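«La pinza no avisó, y nosotros tampoco miramos»
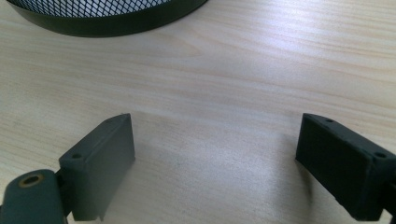
Lo primero que me cuenta la responsable de recogida de datos de Berham, todavía con el abrigo puesto, es que la avería no hizo ningún ruido. «Si hubiera sonado un crac nos habríamos ahorrado media campaña», dice, y se ríe, pero poco. Yo venía a hablar de pinzas manuales, de esas que llevas en la mano mientras haces una tarea para que luego un brazo aprenda a repetirla, y a los dos minutos ya estábamos hablando de un tornillo.

El proyecto se llama Jalau y consiste en grabar a personas haciendo cosas de escritorio: coger un bolígrafo, moverlo, dejarlo, apartar una taza, vuelta a empezar. Con esas grabaciones se entrena después un brazo fijo, que está en el taller de Wesevik, la empresa que les fabrica las células de trabajo. «Teníamos 812 demostraciones buenas. O eso ponía en la hoja, claro», me explica.

¿Y qué pasó? Pues que el brazo empezó a cerrar mal. Iba al sitio, bajaba bien, y en el último momento apretaba de más por un lado y el objeto salía girando. Le echaron la culpa a todo (a la luz, al modelo, a una actualización que había entrado esa misma semana). «Estuvimos días mirando curvas de entrenamiento. Yo llegué a soñar con ellas, te lo juro».

La pista vino de un técnico que estaba haciendo otra cosa. Cogió una de las pinzas manuales para cambiarle la correa y notó que un dedo bailaba. Muy poco, un juego que solo se percibía empujando con la uña. El inserto roscado, esa pieza de latón que se mete con calor en el plástico impreso para que el tornillo tenga donde agarrar, se había soltado y giraba dentro de su alojamiento.

«Lo malo es que el tornillo parecía apretado», me dice. «Le ponías la llave, notabas resistencia y pensabas: perfecto. Pero estabas girando el inserto entero con el tornillo dentro».

Le pregunto desde cuándo estaba así y ahí se pone seria. Tuvieron que repasar las grabaciones una por una, comparando la apertura que marcaba el sensor con la que se veía en vídeo. Con el dedo flojo, el sensor decía una cosa y las puntas hacían otra. Tiraron 38 sesiones completas. «Algunas seguramente se podían salvar, pero no sabíamos cuáles, y yo no quería meter en el entrenamiento algo que tuviera que defender con los dedos cruzados».

Luego está la parte de seguridad, que yo no me esperaba en una cosa tan pequeña. El mismo diseño de dedo va montado en el brazo de Wesevik, y ahí sí hay motor. En una prueba, ya con la avería identificada en la pinza manual pero antes de revisar la otra, uno de los dedos del brazo se desprendió al cerrar y salió disparado por encima de la mesa. No le dio a nadie. Había una persona dentro de la zona marcada, recolocando objetos entre intento e intento, con el brazo habilitado.

«Eso fue lo que de verdad me quitó el sueño, más que los datos», reconoce. «Sabíamos que la pieza fallaba y no paramos la otra máquina. Fueron unas horas, pero tendríamos que haberla parado por la mañana». Le digo que es fácil verlo después. Me contesta que también era bastante fácil verlo antes, y ahí no supe qué decirle, la verdad.

Los cambios que han hecho son más bien aburridos, y lo dice ella misma. Insertos más largos con moleteado cruzado, que les suministra Lodhi. Una galga para comprobar la apertura al empezar cada turno – cerrar, medir, abrir, medir – y revisión con par de apriete cada 200 ciclos en el brazo, que al principio hacían cada 100 y se les comía la jornada. Las pinzas manuales llevan una raya de pintura que cruza del tornillo al inserto y del inserto al plástico. Si la raya se parte, esa pinza se retira.

Y la norma nueva, la que más protestas ha tenido: no se entra a recolocar nada sin quitar la habilitación del brazo. Cada intento tarda ahora casi el doble. «Se quejan, y yo me quejaría también. Es pesadísimo estar así toda la tarde por un bolígrafo».

Antes de irme le pregunto si se fía ya de las pinzas. Coge una, empuja un dedo con la uña, después el otro, y la vuelve a dejar en la mesa. «De esta, hoy, sí». La siguiente tanda de grabaciones de Jalau empieza en mayo, con los dedos nuevos, y me ha dejado apuntarme a una sesión.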